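Search the archive Search Advanced

[Skelulbridge-hardware] Re: Memory errors after adding second pair of modules

From: Remo Lombardi
Date: 14/05/2024

> We've got four sticks in the Valtonen board now, all the same part
> number, and the memory test throws errors in the upper half of the
> range. With either pair on its own it passes. I've raised the voltage
> one step and it made no difference. Is the board faulty or should I
> return the second pair?

Neither, on the evidence so far. Leave the voltage alone and put it back to the default before you test anything else.

Two modules per channel is a heavier electrical load than one, and most desktop memory controllers won't hold the rated profile speed with every slot filled. The matching part number is less help than people expect. Manufacturers change the chips under the same label, and two kits bought months apart can differ in rank and in secondary timings. The board then trains to a compromise that may or may not be stable.

Turn the profile off and let the board pick its own speed. Run the full test, not the quick one, for 3 passes. If it comes up clean, raise the speed in steps of 200 until errors return, then go back 2 steps and leave it there.

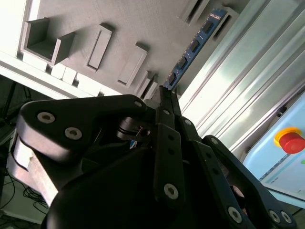
Seating is the other thing to rule out before you blame the controller. Take all four out and look along the contacts under a decent light. Each module should go in square to the slot, with even pressure at both ends. A long blue module like the one pressed at by those black fingertips has plenty of board to flex if the force all goes in at one point, and a contact that is marginal at one end can show up as errors confined to one address range. Blow out the slots, but don't use a cleaner that leaves a residue.

After reseating, test each module singly in the same slot, then one known good module in each slot in turn. It's tedious but it separates a bad stick from a bad slot. Write down the failing addresses each time. If they follow the module, return the module. If they stay with the slot, look at the processor socket before you send the board back – a bent pin there takes out a channel quite often, and a cooler tightened unevenly can do the same.

The Wullus firmware from June last year changed the training routine on our boards and cleared up two machines with the same complaint. Check which version you're on.

Remo

Share (2) Comments (3)

trerkoto_bench: Uneven cooler here. Backed all the screws off, retightened in a cross pattern and the missing channel came back.

K.: Which test are you using for the full run? Ours only covers what the operating system leaves free.

Remo Lombardi: Boot it from a USB stick, K. Anything run from the desktop will skip whatever memory is in use.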